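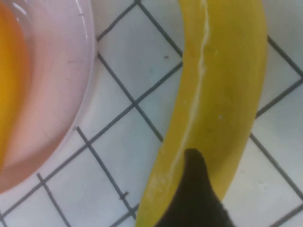

Banana next to the translucent pink bowl; rounded orange object inside the bowl, at left.

Wirkora Tabletop: fruit and bowls

Version 2
Maintainer: Athina Antoniadis
Label guide: Thodoris Karras, Chantal Charbonneau
Last revised: Fri 5 November

Summary

Wirkora Tabletop is a small collection of labelled stills of fruit-shaped objects and kitchen vessels on a white tiled surface. The activity throughout is putting things away: fruit is moved into a bowl, out of a bowl, or from one side of the surface to the other. The labels cover what each object is, what it is touching and whether it is inside a vessel.

The release contains 400 stills from 40 sessions. All labels are in English. Earlier material collected in August under the working name Trimis is not included, as the labels in that batch used a different list of vessel names and were never reconciled.

Contents of the folder

stills/ - the images, grouped by session
labels/ - one text file per still, same base name
objects.txt - object list with short names
vessels.txt - vessel list with short names
changes.txt - differences from the previous version

Object classes

banana
Single fruit, yellow. Surface marks such as scuffs, specks and the pale line along the ridge are not labelled. A banana partly covered by something else is still labelled banana if the curve can be followed.

orange_round
Any rounded orange object of about fruit size. The class name records shape and colour only. Labellers were told not to separate oranges from similar fruit when only a slice of the object shows, as agreement on this point was poor in the first version.

bowl_pink
Translucent pale pink plastic. See the note on colour below.

vessel_grey
Grey-green, rounded. Covers both bowl and pot. In close views the two can't be told apart reliably, so they share a class.

surface_tile
White square tiles with dark grey grout. Labelled as background, including where it shows through bowl_pink.

other
Anything not listed. No attempt was made to name these.

Relations

inside: the object is within the outline of the vessel and below or level with the rim. An object seen through a translucent wall counts as inside only if it is also seen over the rim, or if an adjacent still in the same session settles the matter.

beside: the object rests on the tiles and its outline comes near that of a vessel without crossing it. There is no fixed distance. The label guide gives worked cases.

touching: outlines meet and no tile is visible between them.

unclear: use freely. A still labelled unclear is more useful than one labelled wrongly.

Known difficulties

Colour. The pink bowl takes colour from what is in it and under it. Over bare tile it reads as a light pink tint. Next to an orange object the plastic turns peach or reddish, and in the first version several of these patches were labelled as part of the fruit. They have been relabelled as bowl_pink. The edge of the fruit should be drawn where its own surface ends, even where the change is gradual.

Highlights. Glossy areas along the rim of the pink bowl are part of the bowl. Do not cut them out.

Partial objects. Many stills are close views and few objects appear whole. Draw the visible part only. Do not guess the rest of the outline past the border of the still or behind another object. 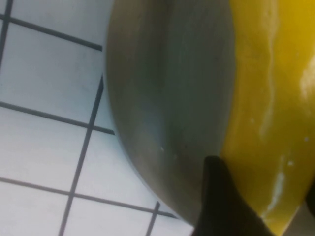
Close view of vessel_grey (most likely a bowl or pot) against white tiles with dark grey grout.

Grey vessel edge. A lighter band runs along the curved edge and may be the rim. It belongs to the vessel. Stamatia Margaritis checked all stills with this class and found that the band had been left out of the outline in a number of them; the corrected files are listed in changes.txt.

Grout lines. The lines are useful for judging the angle of the view but are not labelled separately. Lines that stop at the side of an object are a good check on its outline. Where a line seems to run on into the object, the outline is probably too tight.

Shadow. Faint shadows on the tiles are background. This applies also to the narrow shadow along the side of a banana.

Labelling procedure

Each still was labelled by one person and checked by a second. Disagreements went to Kathleen Hayes, whose decision was recorded in the label file on the line starting "settled". Labels were made with Brakudix and exported as plain text. The export rounds outline points to whole numbers, so thin slices of an object at the border can lose a little of their width.

Each label file has one line per object in this order: short name, relation, related vessel, outline points. If there is no related vessel, the third field holds a hyphen. Background lines come last.

Suitable uses

Testing whether a system can name common tabletop objects seen close up and in part. Testing containment labels with translucent vessels. Teaching material on outline drawing.

Unsuitable uses

The collection is too small and too uniform for training a general food recogniser. It says nothing about ripeness, weight or freshness. The labels do not record whether a fruit is real or a plastic copy, and this should not be inferred from the class names.

Changes from the previous version

bowl_grey and pot_grey merged into vessel_grey.
orange renamed orange_round.
Relation "near" replaced by "beside".
Peach-coloured areas of the pink bowl relabelled.
4 duplicate stills removed.

Open items

The worked cases for "touching" don't yet cover an object resting on the rim. Chantal Charbonneau is drafting these. Until they are added, label such cases unclear.

Corrections should be sent to the maintainer with the session folder, the base name of the still and the line in question.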